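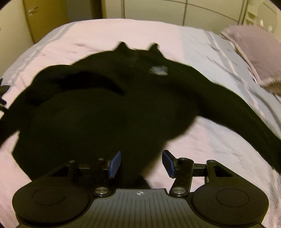
La pinza de mano durante el trabajo con ropa sobre la cama.

Preguntas frecuentes: puesta a punto y cuidado de la pinza de mano

Compartir (61)

Actualizado el 2019-06-12. Página mantenida por Dario Sartori, taller de Modesley.

¿Cada cuánto hay que revisar la pinza?

Al empezar cada turno y después de cualquier golpe. La revisión completa, con desmontaje de los dedos, se hace cada 2.110 ciclos de apertura. El contador se pone a cero al terminar, y el valor anterior se apunta en la hoja de la máquina.

¿Qué se mira al empezar el turno?

Primero las dos almohadillas azules. Tienen que estar enteras, sin bordes levantados y enfrentadas a la misma altura. Después se abre y se cierra la pinza a mano diez veces, despacio. Si un dedo llega antes que el otro, no se empieza a grabar.

¿Con qué se limpian las almohadillas?

Con un paño que no suelte pelusa y agua con jabón neutro. Nada de alcohol ni de disolventes. La ropa negra deja fibras que se ven enseguida sobre el azul; con vaqueros el problema es el tinte, que hay que quitar el mismo día.

¿Cuándo se cambian?

Cuando resbalan con una camiseta de algodón seca o cuando la esquina está redondeada. Se cambian siempre las dos. Las de Litulska vienen con el adhesivo puesto; las de Laaksonen se pegan aparte y necesitan una noche de reposo antes de usarse.

¿Hay que apretar los tornillos de los pivotes?

Solo si hay juego. Se sujeta el cuerpo con una mano, se mueve el dedo de lado con la otra y, si se nota un clic, se aprieta un octavo de vuelta y se repite la prueba. Un pivote demasiado apretado frena el dedo y la apertura deja de ser simétrica – es la avería que más llega al taller y casi siempre la hemos causado nosotros.
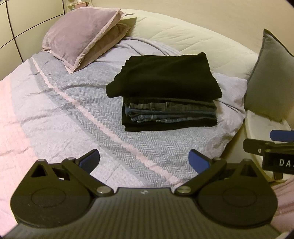

¿Cómo se prepara el puesto para doblar ropa?

La cama se deja hecha, con la manta estirada en la zona de trabajo. Las prendas dobladas se apilan hacia el centro, no en el borde, para poder llegar por los dos lados sin forzar la muñeca. Los pantalones vaqueros van mejor debajo. Una pila alta se puede partir en dos si la prenda de arriba se desliza al cogerla.

¿Se puede trabajar con dos pinzas?

Sí, pero cada una se calibra por separado y conserva su propio archivo. Intercambiar los archivos da aperturas falsas. En Tomumthorpe perdimos así 448 tomas en septiembre, y desde entonces cada pinza lleva un número pegado en el mango.

¿Cómo se calibra la apertura?

Pinza cerrada, lectura de cero. Pinza abierta hasta el tope, segunda lectura. Luego se cierra sobre la galga y se compara el valor. Si no coincide, se repite todo desde el cero; no vale corregir el número a mano.

¿Y si la imagen sale movida?

Conviene revisar antes el soporte de la cámara que los ajustes. Si el soporte está firme, lo habitual es que se haya movido la mano demasiado rápido. Con prendas grandes, mangas largas sobre todo, hay que bajar el ritmo.

¿Cómo se guarda?

Abierta, con los dedos sin carga y boca arriba en su caja. Cerrada durante días, las almohadillas se marcan una contra otra.

¿Quién hace las reparaciones?

Limpieza y almohadillas, quien la usa. Pivotes, varillas y electrónica, el taller de Modesley. Se manda con la hoja de la máquina y una nota con lo que falla. «No va bien» no sirve como nota.

3 comentarios

marisol_t
¿El octavo de vuelta vale también para los tornillos nuevos? Los míos venían muy flojos.

Dario Sartori
No, los nuevos se aprietan hasta que desaparece el juego y se revisan otra vez a los 100 ciclos.

Quique R.
Lo del tinte de los vaqueros, confirmado. Lo dejé un fin de semana y tuve que cambiar las dos almohadillas.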